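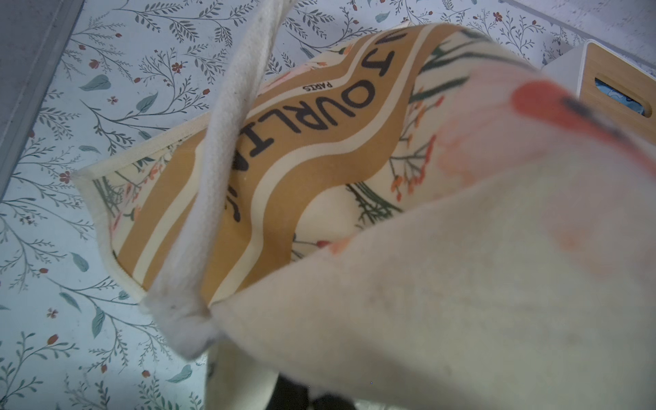

学校の資料は、読める時期に読める形で出してほしい

子どもが通うハートリー校(Hartley)で、この九月から家庭への連絡がすべてティレックス(Tillex)というサービスに切り替わった。欠席の届け、宿題、成績、面談の予約、遠足の集金まで、スマートフォンのアプリ一つで済ませる仕組みである。使い勝手はそれほど悪くない。欠席の連絡は以前の電話より早いし、予定表も見やすい。だから、アプリの出来について文句を書くつもりはない。書きたいのは、これがどのように決まったかということである。

ハートリー校は、アデオ(Adeo)という学校法人が運営している。オランダでは、公費で賄われる学校を法人の理事会がまとめて運営する例が多く、アデオもノネック(Noneck)の町とその周辺でいくつかの学校を受け持っている。ハートリー校の児童生徒は513人。規模としては中くらいで、校門の前で立ち話をすれば、だいたいのことは耳に入ってくる学校である。

ところが今回の件は、耳に入ってこなかった。私が初めて知ったのは夏休みに入る直前、「新学期からの連絡方法について」という短いメールによってである。そこには、従来の連絡帳と学校メールは廃止すること、保護者は新学期の初日までにアプリに登録すること、登録には子どもの生年月日と保護者の電話番号、緊急連絡先が必要であることが書かれていた。契約先の名前は一番下に小さく載っていた。データをどこに置くのか、いつ消すのか、登録しない家庭はどうなるのかについては、一行もなかった。

学校に問い合わせると、事務の人は丁寧に応対してくれた。決定は理事会のものなので、理事会に聞いてほしいという。理事会の窓口に書くと、九日後に返事が来た。保護者側の意見は学校評議会を通じて聞いてある、手続きに問題はない、という内容だった。

学校評議会というのは、保護者の代表と教職員の代表が同じ数だけ座る会議で、議題によって、同意する権限を持つこともあれば、意見を述べるだけのこともある。日本の学校から移ってきた家庭には分かりにくい仕組みだが、建前としてはかなり強い。私の母校にあったPTAなどよりも、ずっと学校の運営に近いところに保護者がいる。初めて説明を受けたとき、よくできた制度だと思った。今もその考えは変わらない。

そこで、評議会に保護者代表として出ているロッテ・カウペルス(Lotte Kuipers)さんに話を聞いた。彼女によれば、評議会に資料が届いたのは会議の2日前の夜だったそうである。本文と付属書を合わせて54ページ、そのうち契約条件の部分は英語のままだった。カウペルスさんは病院で夜勤のある仕事をしていて、読み通せたのは三分の一ほどだったという。会議では議題が七つあり、この件は六番目に扱われた。説明と質疑で二十分かからなかった。反対の声は出ず、そのまま通った。

「読んでいないから延ばしてくれ、と言うべきだったんでしょうね」と彼女は言った。「でも、前の学期にも一度延ばしてもらっているし、校長先生は契約の期限が迫っていると言うし」

私は彼女を責める気にはなれない。同じ席にいたら、私も黙っていたと思う。評議会の保護者代表はほとんど手弁当の仕事で、年に数回の晩の会議のために、夕食を早く済ませて家を出る。そこに座ってくれる人がいるだけでありがたい。問題は、そういう人に五十ページを超える資料を二晩で読ませ、それを「保護者の意見を聞いた」と呼ぶ側にある。

アデオで情報システムと調達を担当しているワウター・コステル(Wouter Koster)氏にも、面会を申し込んで会ってもらった。午後四時からという約束で、氏は一時間近く時間を割いてくれた。これは公平のために書いておく。氏の説明は筋が通っていた。学校ごとに違う連絡手段を使っていたため、教員が異動するたびに覚え直しになっていたこと。個人のメールアドレスから保護者に返信する教員がいて、そちらのほうがよほど危なかったこと。見積もりは三社から取り、ティレックスが一番安くはなかったが、障害時の対応が最も良かったこと。費用はハートリー校の分で年に2,605ユーロ。教員の残業を減らす効果を考えれば高くない、と氏は言った。

私もそれは高くないと思う。個人のメールアドレスの話などは、聞いて驚いたくらいである。もし五月の段階でこの説明が全家庭に届いていたら、大半の保護者は賛成しただろう。私も賛成したはずである。

では、なぜ届けなかったのか。コステル氏の答えは二つあった。一つは、価格を含む交渉中の資料は外に出せないということ。もう一つは、早い段階で広く知らせると、細かい反対が山ほど来て仕事が進まなくなるということだった。

一つ目は分かる。値段の交渉をしている最中に、こちらの予算を相手に見せる人はいない。しかし、価格の欄を伏せればよい話である。どんな個人情報を集めるか、保存期間は何年か、使わない家庭にはどう対応するか。こうした項目は交渉の手の内ではないし、相手の会社の秘密でもない。

二つ目は、気持ちとしては分かるが、理由として認めるわけにはいかない。確かに保護者からの意見には的外れなものが多い。私も以前、クラスの連絡係をしたことがあるので、遠足の行き先一つにどれだけの返信が来るかは知っている。集合時刻が早いという人と遅いという人が同じ朝に書いてくる。読むだけで疲れる。だが、学校は公費で運営され、そこに子どもを通わせることは義務である。気に入らなければよその店に行けばよいという関係ではない。面倒な意見を受け取ることは、学校を運営する仕事の中に初めから入っている。

実際、後から知らせたことで手間が減ったとも思えない。新学期の最初の二週間、ハートリー校の事務室には登録についての問い合わせが続いた。祖父母が送り迎えをしている家では、祖父母が登録できるのかどうかが分からなかった。両親が別々に暮らしている家では、どちらの電話番号を入れるのか、片方に知らせたくない情報がもう片方の画面に出ないかという、かなり深刻な質問が出た。スマートフォンを持たない主義の家庭が一軒あり、そこには担任が紙に印刷して渡している。やり方を決めたのは担任本人で、学校の方針としてはまだ何も決まっていない。

どれも、春に聞いていれば春に出てきた質問である。とくに別居している家庭の件は、ティレックスに設定項目があったにもかかわらず、初めの三週間は使われていなかった。事務室の人が説明書を読んで見つけたのだという。評議会に配られた付属書にも、その設定のことは載っていた。誰かが落ち着いて読む時間を持っていれば、気づいた可能性は高い。

日本人の親の集まりでこの話をすると、反応は割れる。学校を信頼して任せるのがよい、細かいことを言うと子どもが先生に悪く思われる、という人がいる。その心配は私にもあった。理事会に最初の問い合わせを書いたときは、送信する前に一晩置いた。結果として、子どもの扱いが変わったということはない。担任は以前と同じように声をかけてくれるし、面談でこの件が話題になることもなかった。

一方で、もっと強く出るべきだという人もいる。登録をみんなで拒否しようという提案まであった。私はこれには加わらなかった。連絡が届かなくて困るのは子どもと担任で、理事会は痛くもかゆくもない。それに、アプリそのものに大きな欠陥があるわけではない。手続きへの不満を、道具の不買で表すのは的がずれていると思う。

私が求めたいことは地味である。

まず、評議会に出す資料は会議の三週間前までに渡すこと。どうしても間に合わないなら、その議題は次の会議に回す。急ぎだと言われても例外にしない。契約の期限は相手の会社と学校側で決めたものであり、保護者代表が睡眠を削って守るべきものではない。今回も、期限を一か月延ばせるかどうかを相手に尋ねたのかとコステル氏に聞いたら、尋ねてはいないとのことだった。

次に、子どもの個人情報を外部の会社に渡す契約については、評議会とは別に、全家庭に要約を配ること。長いものはいらない。紙一枚で、何を集め、誰が見て、いつ消すか、嫌な場合はどうすればよいかが書いてあれば足りる。約一割の家庭はオランダ語が第一言語ではないと学校の案内に書いてあるのだから、平易な文で書いてほしい。私も法律用語の並んだオランダ語は辞書なしでは読めない。

それから、理事会の議事録である。アデオの議事録は公開されてはいる。ただし掲載は会議の数か月後で、中身は「システムの更新について了承した」という程度の文が並ぶ。ティレックスの件が載っているはずの回を探したところ、該当するのは二行だった。どんな選択肢があり、どの点が議論になり、なぜこの会社になったのか、コステル氏が私に話してくれた内容はどこにも書かれていない。面会を申し込んだ者だけが納得できるというのでは困る。氏が口頭でしてくれた説明を文章にして載せるだけで、この件についての疑いの大部分は消えていただろうと思う。

そんなことをすれば事務の負担が増える、という反論はあるだろう。増えると思う。要約を書くのに半日、議事録を詳しくするのにもう半日はかかる。学校の職員が忙しいことは知っているし、その半日は教員ではなく法人の側が負担すべきである。アデオには調達の担当者がいて、広報の担当者もいる。新校舎の落成のときには、立派な冊子を各家庭に配っていた。あの冊子を作る力があるなら、一枚の説明書は作れる。

保護者の側にも直すところはある。評議会の会議は傍聴できることになっているが、カウペルスさんに聞くと、この二年で傍聴に来た保護者はほとんどいなかったそうである。私も行ったことがなかった。議題は前もって学校のサイトに出ていた。「連絡システムについて」という項目も、あとで見れば五月の時点で載っていた。資料そのものは見られなかったにせよ、題名を見て問い合わせることはできた。私はそのページを開いたことすらなかったので、知らされなかったと言い立てるときには少し声が小さくなる。

とはいえ、題名を見張っていなければ何も分からないという状態が普通であってよいはずはない。働いている親の多くは、学校のサイトを毎週確認したりはしない。新しいアプリには全家庭への一斉通知の機能がついている。先週も、忘れ物の上着を引き取りに来るようにという通知が三度届いた。評議会の議題と資料も、同じように送ればよい。追加の費用はかからないと聞いている。

次の評議会では、校内の監視カメラの増設が議題になるという。場所と台数、録画の保存期間が話し合われるはずである。カウペルスさんは今回、資料が三週間前に届かなければ議題から外すよう求める、と書面で校長に伝えた。私も傍聴を申し込んだ。会議は夜の七時半からで、資料はまだ届いていない。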